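Skarach Solicitors
Wills and Probate Department
Minutes of the May department meeting, held at the Skuvley office

Present: fee earners and support staff from Skuvley; two fee earners and the probate assistant from Lestine; the practice manager (chair); accounts (items 1 to 4 only).
Apologies: received from one Lestine secretary and from the conveyancing team, who had been invited for item 3.

The meeting opened at 9.30.

1. Minutes of the last meeting

Agreed as correct, with one change. Item 6 should say that the file closing checklist applies to probate files only. Lifetime gift files are closed on the older form until it has been rewritten.

2. Matters arising

The new client questionnaire is in use at both offices. Lestine are still handing out the old version at reception when the new one runs out. Skuvley to send a supply over with the next internal post.

The query about certified copies of powers of attorney has been answered. Each page must carry the certificate wording, and the last page the longer form. A stamp has been ordered for Lestine.

The reception leaflet on intestacy has not been done. Carried forward.

3. Stored wills and the move from Lapointe

The practice manager reported. Lapointe have given notice that they will stop holding paper documents for outside firms at the end of the summer. They hold 3099 packets for us. Most are original wills, with some old deeds and a small number of share certificates that should have gone back to clients years ago.

The packets will come to Skuvley, where the strongroom has been cleared along the back wall and new shelving fitted. The fire rating of the door has been checked with the insurers, who are content. They want a log kept of everyone who goes in and out, and this will start from the day the first boxes come.

The index Lapointe sent does not match ours. There are 147 entries on their list that we cannot tie to a client number. Many look like maiden names or misspellings, and a batch seems to come from the practice we took over in Lestine, which used its own numbering. These will be opened by two people together, entered on the new index and resealed. No packet is to be opened by one person alone.

There was some discussion about whether to write to every client with a stored will. It was felt that we should, as the terms of storage say that they will be told of any change of address for the original. The letter should be short, give the new place of storage and ask the client to confirm their own address. It should not suggest that the will needs to be changed. A line can be added saying that the client may make an appointment if their circumstances are different.

Letters will go out in batches so that the phones can cope. Replies to be scanned to the client record on the day they arrive.

Agreed: practice manager to draft the letter; Lestine to work through the old practice's numbering; both offices to use the new index only, from the date of the first delivery. The spreadsheet on the shared drive will be locked.

4. Fees

Accounts had circulated figures before the meeting. The fixed fee for a pair of simple mirror wills has not gone up for some time and no longer covers the work where there is a second marriage or a share in a business. The proposal was to keep the fixed fee for the simple case and to charge £600 plus VAT where a life interest trust of the home is included. 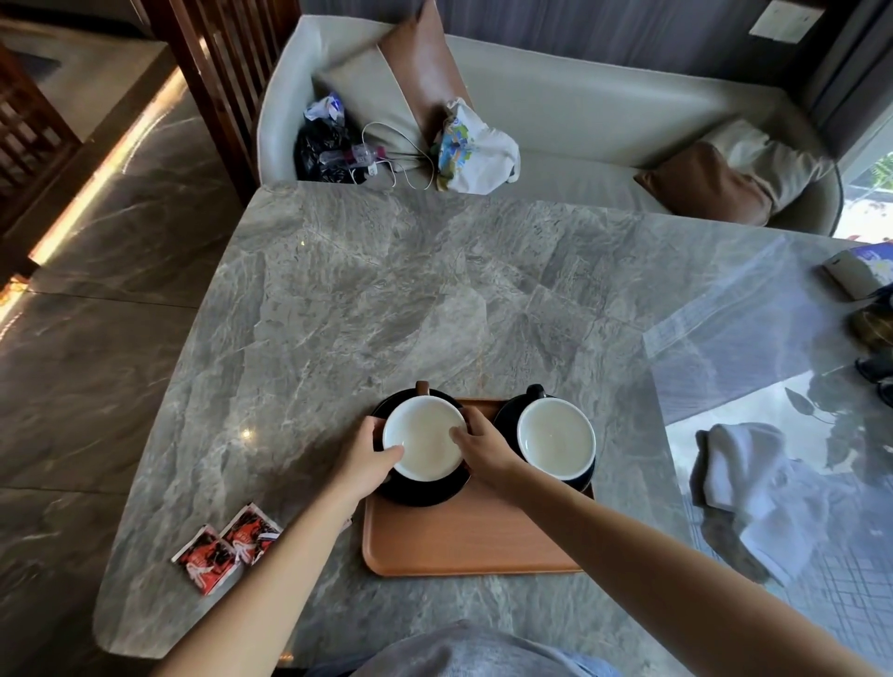
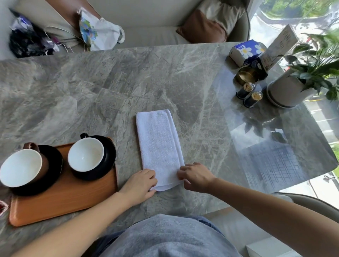 Lestine asked whether the higher fee would apply to couples who had already been sent a quote but had not signed the client care letter. The practice manager said that any quote in writing would be honoured for three months from its date, and after that the new fee would apply. Lestine wanted this set out in the quote itself, and this was agreed.

It was also asked whether the fee includes the work to sever a joint tenancy. It does, including the notice and the Land Registry form, as the trust is of little use without it. Correspondence with a lender is extra and should be quoted for separately.

Website prices to be changed by accounts once the partners have signed off.

Accounts left the meeting.

5. First appointments

The slot for a first will appointment is to be 40 minutes. Some fee earners have been allowing an hour and others half that, and reception cannot book the rooms sensibly. Home and hospital visits are outside this and should be booked by the fee earner.

Attendance notes must record who was in the room. If a son or daughter has brought the client in, the note should say whether they were asked to wait outside and whether they did. Two recent notes were silent on this. Where capacity may be in question, the fee earner should consider asking the GP for a report before taking final instructions, and the note should give the reason if no report is sought.

6. Probate registry delays

Grants are taking longer where the original will has marks from a staple or paper clip. The registry is asking for a statement to explain them. All staff reminded that nothing is to be attached to an original will at any stage, and that staples are not to be removed for copying. Covering letters go in the envelope loose.

The probate assistant at Lestine has a standard witness statement for plight and condition and will save it to the precedents folder.

7. Training

The session on contested probate claims and time limits was well attended and the notes are on the shared drive. A request was made for something on digital assets. The practice manager will look at what is available and what it costs.

8. Any other business

The Lestine franking machine is out of order. Post needing proof of delivery to come to Skuvley by 3 pm.

Clients are still being told by reception that we can witness a will drawn up by someone else. We do not do this. Reception to have a note of the wording to use.

The July meeting will be at Lestine. Items for the agenda to the practice manager beforehand.

The meeting closed at 10.50.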